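Re: [clalness-list] Hall floor, sweeping rota and the May sale

Efua Odoi wrote:
> Can someone tell me who is doing the floor before the sale? Last time
> it was left till the morning and we were still going round with brooms
> when the doors opened. Also do we have enough dustpans, I counted 2 and
> one has a split handle. And is the Gyamfi room ours or not?

Efua, all - quick one, am on my lunch.

Floor. I'll do it Tuesday evening with whoever turns up. Key from the shop next door, they shut at six so dont leave it late. Stage end first please, then work towards the doors. The grit by the radiators needs a stiff brush, the soft ones just push it about. No wet mopping on the wooden bit, we had words about that last year and I'm not having them again.

Dustpans. Split one can go in the bin. I've asked Skulent for a price on long-handled ones, no reply yet. Will chase. Cheap plastic is fine by me, they get trodden on whatever we buy.

Gyamfi room - yes, ours, all day. Same hire charge as before. Chairs have to go back in stacks against the far wall, not in the corridor.

Money, as people keep asking. Took 198 pounds on the door last time, bit less on teas. Hire comes out of that. We printed 1,000 leaflets and I still have a box and a half in the hall cupboard so please, PLEASE take some before anyone orders more. Old ones are fine, the date is blank and you just write it in.

Tables. 18 booked so far. Virutari want a double by the window again, which I've said yes to, sorry if that was promised to someone else. Shout now if so.

Pink cleaning things:
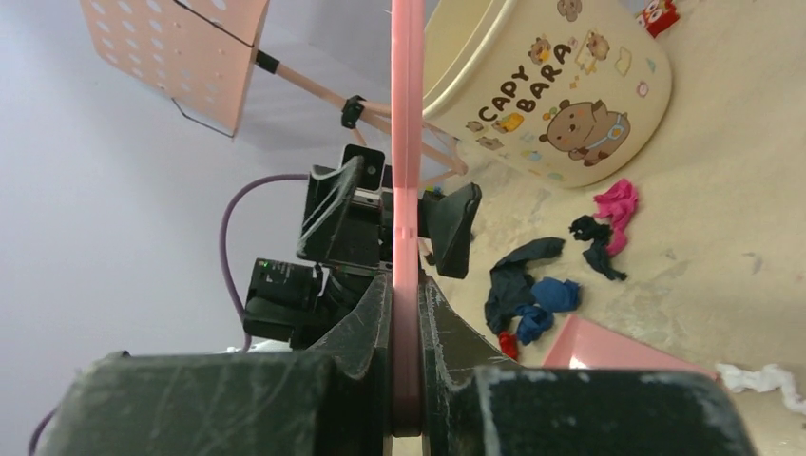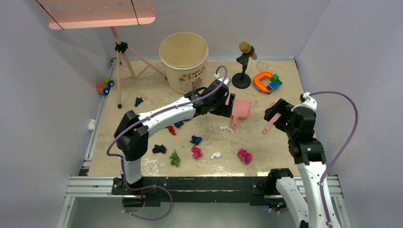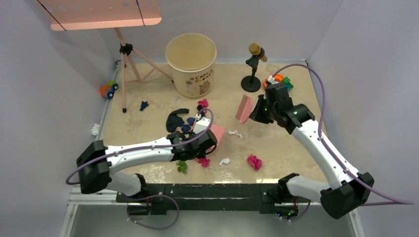 STILL NEEDED

- someone with a van for the trestles, morning only
- tea urn, ours trips the switch
- float, mostly pound coins
- two people on the door for the first hour
- bin bags, the thick sort
- signs for the car park. The old ones went soggy and the arrows point the wrong way anyhow

Reply to the list not just to me, I lose things.

Cheers, back to work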